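Zadmont Textile and Footwear Collection: Notes for Residents

26 Jun 2026

The Zadmont depot now accepts footwear for reuse and recycling. I have followed the program since it opened, and this post records its terms as they stand today.

Residents delivered 239 kilograms of shoes in the first collection period. Pairs suitable for wear were passed to Flolodell, which operates the sorting hall. The remainder went to Sitance for shredding.

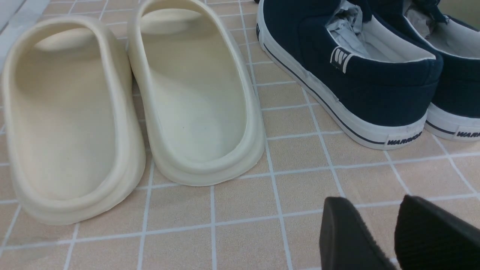
Cream slides and navy slip-ons on a tiled floor.

Sorting is done by hand. Molded foam is kept apart from canvas and leather, as the two streams are processed on separate lines. Staff at Flolodell report that about 10 percent of deliveries arrive as single shoes, which cannot be offered for reuse.
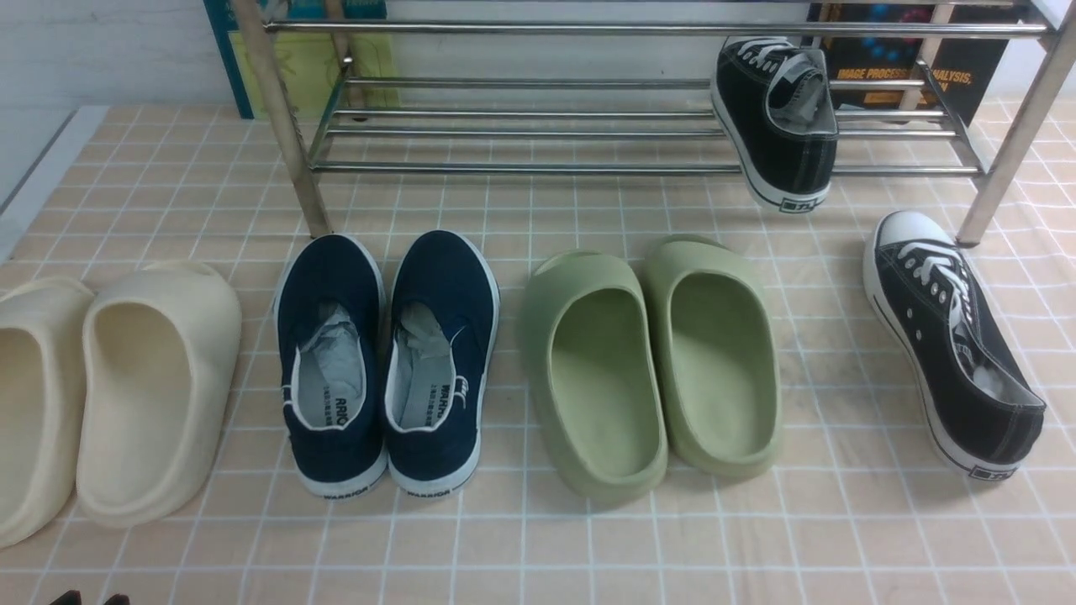

What the Depot Accepts

Sandals, sneakers, boots and children's shoes are accepted in any size. Ski boots, skates and footwear with batteries are excluded. Each household may bring up to 22 pairs per visit. Laces should be tied together and loose grit removed. 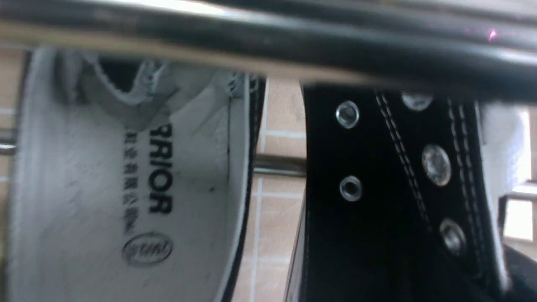 Part of the lettering on an insole.

Items must be dry. Damp material can spoil an entire bale, and the depot reserves the right to refuse it.

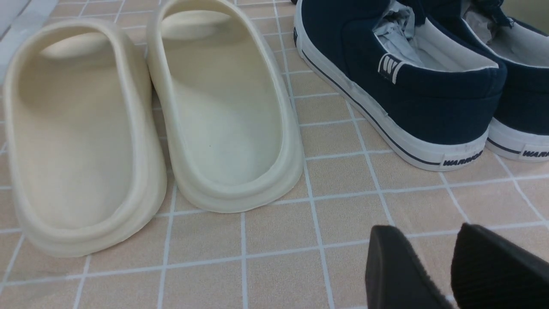
Hours and Fees

The footwear counter closes at 8 in the evening. No fee is charged to residents. Commercial deliveries require a permit, and revised permit rates will be posted at the depot in July.

Posted by Þrastardóttir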